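Search this project Go

Dokik: dirty shovels, clean bucket

README and data card, version 2

Dokik is a collection of recordings and labels about one household chore: taking toy shovels that have been used for digging, getting the muck off them with a scrub brush, and standing them in a bucket. It was put together at Nurkberg, where the shovels live. If you have ever emptied a sandpit at teatime you already know the subject matter and may skip to the licence.

What's in it

There are 575 recordings and 3,319 object labels. Each recording covers a stretch of the chore, sometimes from the first brush stroke to the last shovel, sometimes only the dull part in the middle. The dull part in the middle is most of the chore, so we left it in.

Files are grouped by session. Inside each session folder:

recordings/ the footage
labels.csv one row per labelled object
notes.txt whatever the person at the keyboard felt like writing down, in whatever mood

The notes are unedited. Some are useful. One session's notes consist of the word "yellow" followed by a question mark, and we no longer know what the question was.
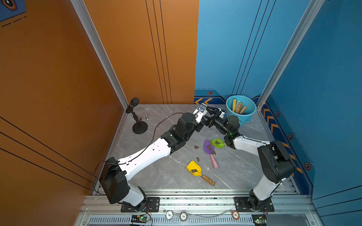
The tools

The shovels are the small sort sold for children, with a brightly coloured blade and a handle about which the makers could not agree. Blades come in lime green, purple and yellow, among others. Handles come in plain wood or in paint, and the paint has no duty to match the blade. A purple blade goes with a pink handle. A lime-green one may go with orange. In labels.csv the blade colour comes first and the handle colour second, so "purple_pink" is one shovel and "pink_purple" is a typing error.

We call everything with a blade a shovel. Version 1 tried to separate shovels, spades, trowels and scoops, and the resulting arguments took longer than the labelling. If you need the distinction, the old column is kept as "tool_type_old". Please don't write to us about it.

Mixed-up handle colours cause more mistakes than anything else in the set. Once a shovel is standing in the bucket, its blade is out of sight and the handle is all you have to go on, and two bare wooden handles look as much alike as you would expect. Where we couldn't tell, the row says "unsure". We'd sooner have that than a confident guess from late on a Friday.

The muck

Labelled as "clump". A clump is a brown lump sitting on a blade. It may be one lump or several close together; if you could lift them off with one stroke of a brush, we counted them as one. Clumps which have left the blade and are on the floor are "clump_loose", and anything smaller than a pea is ignored, both by the labels and by most of the people doing the tidying.

Clean means no clump on the blade. It doesn't mean clean in the sense your grandmother would have used. A smear is allowed.

The brush

A scrub brush with a handle. It has one label, "brush", whichever way up it is. The brushing itself is marked with a start and an end, the start being first contact between bristles and blade. Hovering over a blade with a brush, however purposeful it looks, doesn't count as brushing. This rule was also proposed for the kitchen at Nurkberg and was not adopted.

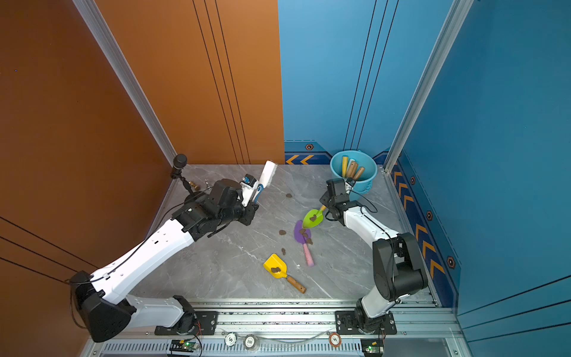 The bucket

Plastic, small, somewhere between pale blue and teal depending on the light and on whom you ask. The label is "bucket" and the colour column is left blank to keep the peace. Shovels go in blade down, handle up. A shovel counts as put away when it is in the bucket and has been let go of. Leaning on the rim is "bucket_lean", a category we added under protest after seeing how often it came up.

A full bucket gets awkward. Handles cross, the new one won't go down past the old ones, and somebody has to jiggle. Jiggling is not labelled. We're sorry about this and hope to do better in October.

Other things

Anything that is neither shovel, clump, brush nor bucket gets the label "other" with a short word in the next column. The list of words is longer than we'd planned and includes "microphone", "phone" and "chess_piece". Spelling is consistent within a session and a matter of taste between sessions. There is a lookup table in other_words.txt that brings most of them together.

What people have used it for

Mainly sorting and counting: which shovels still want brushing, which are done, how many handles are showing in the bucket. The Harb group used an early copy to study the order in which things get tidied when no order is given. Their finding, briefly, was that the nearest shovel goes first, and we have since noticed this about washing-up.

What it's not much good for

Real gardening. The tools are toys and the floor is marble-patterned. If you train anything on Dokik and point it at an allotment, the results are between you and the allotment.

It's also poor on very dirty shovels, as the worst ones were generally dealt with before anybody opened a new session folder.

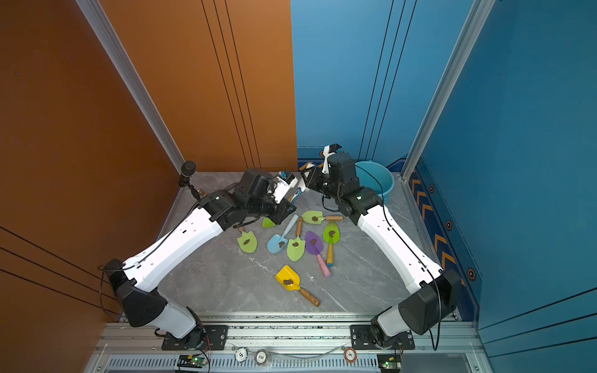

Changes since version 1

Shovel, spade, trowel and scoop merged, as above.
"clump_loose" added.
"bucket_lean" added.
Duplicate rows removed from 40 sessions. They had been copied in twice by a script that is no longer with us.
Blank colour cells now mean blank. Before, they meant brown.

Getting it

Dokik is hosted alongside the Multus collection and uses the same folder layout, so if your reading script works on Multus it should open this too. Check the column order first. Multus puts handles before blades, and we weren't going to give in on that.

Free to use for teaching and research with a mention of the name. Corrections are welcome if they come with the session folder and the row number. "One of the green ones is wrong" has been received and is still being looked into.

Last edited 2018-05-07

We use cookies to remember your search settings. Accept Manage choices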